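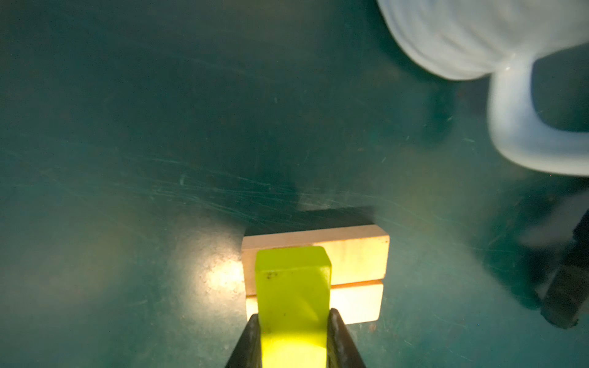 Langlois Sports Data Club, Records Team

Plornier Cup match results: read me first

Covers every women's and men's handball match in the Plornier Cup, from the first season through the July finals. There are 2687 matches in the main file, one row per match.

Files
matches.csv: date, round, home team, away team, halftime score, final score
teams.csv: team names, with old names and the years they were used
fixes.txt: corrections made after a release, newest at the top

Known problems
Halftime scores are missing for 100 matches in the early rounds. Those cells are blank. Do not read them as zero.
Nornow played two seasons under a sponsor name. Use the team_id column if you want their full record.
Matches decided on penalties are stored as draws, and the winner is in the column called advanced. Extra time goals are counted in the final score.
Attendance was dropped in version 8. The printed programs and the referee sheets disagreed too often.

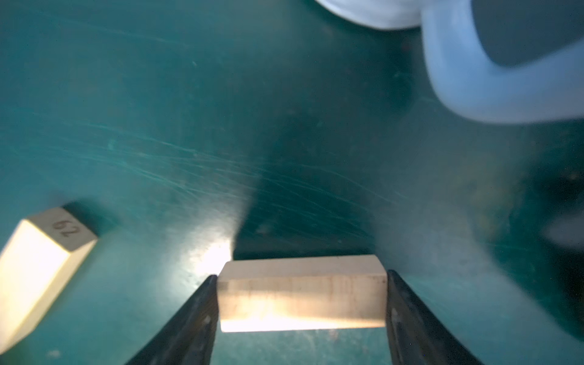
Dehua Cai wrote that storing shootouts as draws throws off any simple win table, and asked for a separate result column. We plan to add one in the next version. The present columns will stay as they are so older scripts keep working.

Use
Free for any purpose, including league tables and prediction models. Please credit the Records Team. Send corrections to Jolene Tuhiwai with a scan of the match sheet.

Last updated 2 Oct 2019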